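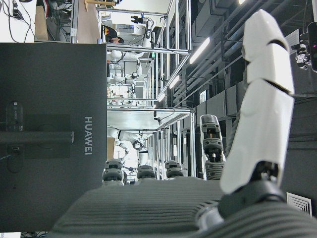

I get more mail about the Grillow kettle filler than about everything else I sell put together, so I finally sat down and rewrote this page. It's a single-faucet jar filler for jam, chutney, salsa, honey, anything that pours (or can be talked into pouring), and I've run one in my own jam kitchen since a very sticky December when my ladle arm gave out!

**Grillow Kettle Filler, model 562**

- Hopper: 12 quarts, lift-off lid
- Nozzles: 4, from runny syrup up to chunky relish
- Power: regular household outlet, 900 watts with the warming jacket on
- Valve: Brasteck, comes apart by hand
- Footprint: some 12 inches square

The warming jacket is what sold me. Marmalade stays loose right down to the last jar, and I can stop for a phone call without coming back to a hopper full of rubber. You set your fill level on the dial, hold the jar up, press the pedal, and it drops the same amount each time. Do a couple of test jars first, especially with anything seedy. 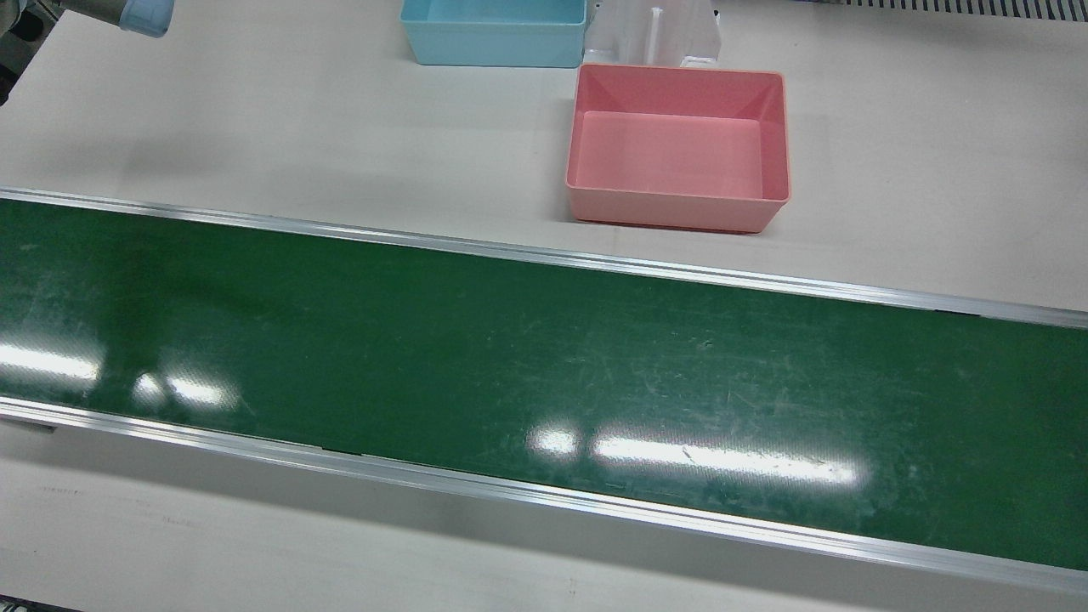 Cleaning takes me as long as it takes the coffee to brew. Pull the valve, drop the parts in hot soapy water, wipe out the hopper, done. Please don't put the gasket in the dishwasher (I did, it came out shaped like a potato chip). Spares are the Tapsell ones and I keep plenty, so just add one to your order.

A few people have asked if it will do peanut butter. Smooth, yes, with the widest nozzle and the jacket turned up. Crunchy, no, and I've tried it more times than I'd like to admit. For that you want the Piseck piston filler, which costs more and weighs a ton but will push just about anything.

The next batch ships 20th May. Tell me what you're filling when you order and I'll put the right nozzle on before it goes in the box, with the other three in a bag under the lid. Hand pedal instead of foot pedal is the same price, just leave me a note at checkout.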